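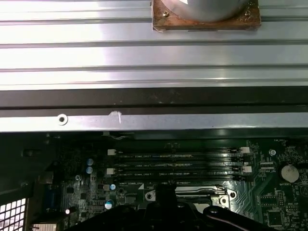 Plenell is a parts list for old computers opened up on the bench at Totholm, one row per part, kept as a CSV that has outlived two spreadsheets and a wiki. The current release covers 19 machines and 300 rows. Board labels are copied exactly as printed, however odd the order. If the memory slots read DIMM2_CPU1, DIMM1_CPU1, DIMM4_CPU1, DIMM3_CPU1, that is what goes in the file, and please stop sorting them. An empty slot still gets a row, with "none" under fitted. The coin cell gets one too (BATTERY1, for anyone searching).

Files
parts.csv – the list
cases.csv – one line per machine, with shelf number
notes.txt – complaints, mostly mine

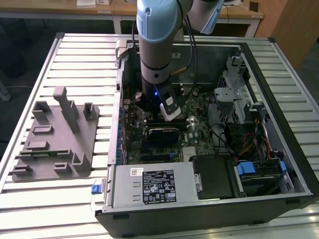
Hardware Reuse Desk, Totholm
List kept by Christos Rallis

Towers are recorded lying on their side with the side panel off. Start with the power supply and copy its specification label in full, then the drive cage, then the board. Cables are entered as bundles by color. We tried single wires once and got as far as 127 before lunch, on one machine.

Columns
part_id: never reused, even after a deletion
label: text on the part, upper case kept
location: board, cage, supply or loose
fitted: yes, none, unsure
condition: one word. "Fine" is a word. "Fine-ish" has been argued over and is allowed.

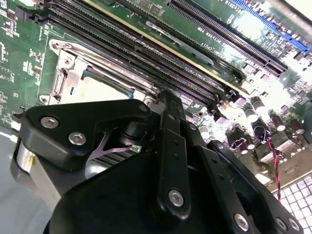
CPU socket frame and memory slots, location = board.

Known problems
Latches and clips were left out before the June release, so older rows look tidier than they should. Roughly 60 rows still say "Doltton" under label; that is the name of the shelf. The Gautam import script drops leading zeros – check your part_ids afterwards.

Corrections go in notes.txt, with the part_id first and the grievance second.

Last edited 24 July 2022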